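Wornow bedroom tidying set: house rules

Hi! I keep this README short so people read it before touching the arms. The set has 400 episodes, all on a made bed. Rule one: only one gripper handles the item, and the other stays open and clear of the covers.
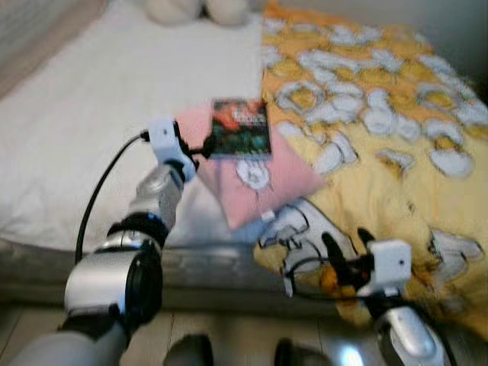 Areti Lazaridis
Data lead, Wornow

Please go slow near soft stuff (cushions fool everyone!). Keep cable loops outside the arm, and stop if one snags on bedding.

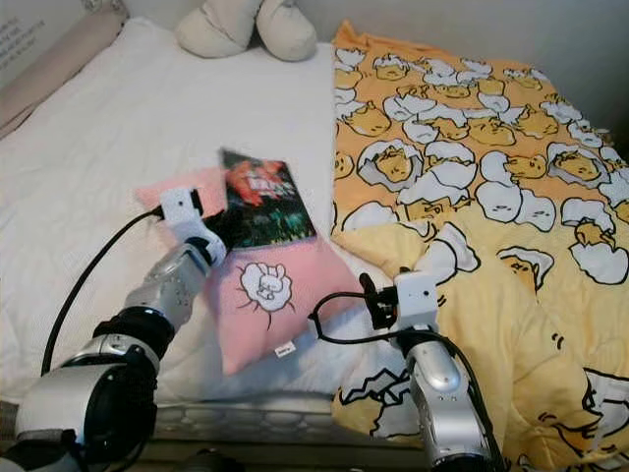
I also want the book kept shut the whole time, so check that before you log an episode. Blurry ones stay in, just tag them.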